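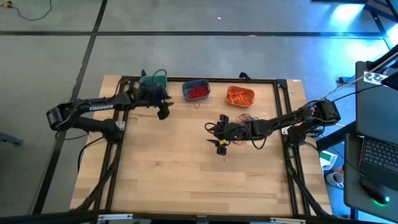 **Small Storage › Rubber bands, clips, string**

**marichka_h** — 18 January 2024

I try to keep my rubber bands by color now. Red ones are in the light blue-gray bin, orange ones in the orange bin. The orange is almost full. The red make a tangle, and one hangs over the front. How do you keep them so you can take one without pulling out five?

**ebbe_e**

Small bins like these are fine, but I would not sort by color. Sort by size. When I close a bag of flour I need a band that fits, and red or orange is the same to me.

**marichka_h**

My bands of one color are all one size, I bought them like this. One bag of 100 from Kirkier for each.

**ebbe_e**

OK, then color is size, and I take back half of what I wrote.

**danuta.p**

I disagree about open bins in general. Bands dry out in the light and then they break when you stretch them. My aunt kept hers in a tin with a lid, a tin from 1957, and they stayed soft for years. Please consider a lid.

**edmundM**

@danuta.p A lid is one more thing to open. At the post counter I used 700 bands in a month and they had no time to become old. For a home, maybe you are right.

For the tangle: take out half. A bin that is too full is always a knot. The rest can wait in the bag, in a drawer.

**marichka_h**

Thank you, I will try half of the red first. I looked at the Tutano boxes with lids too, but they are sold only in sets of three and I need two.

**danuta.p**

I have one set with a box left over from September. I can send you two, write me a message.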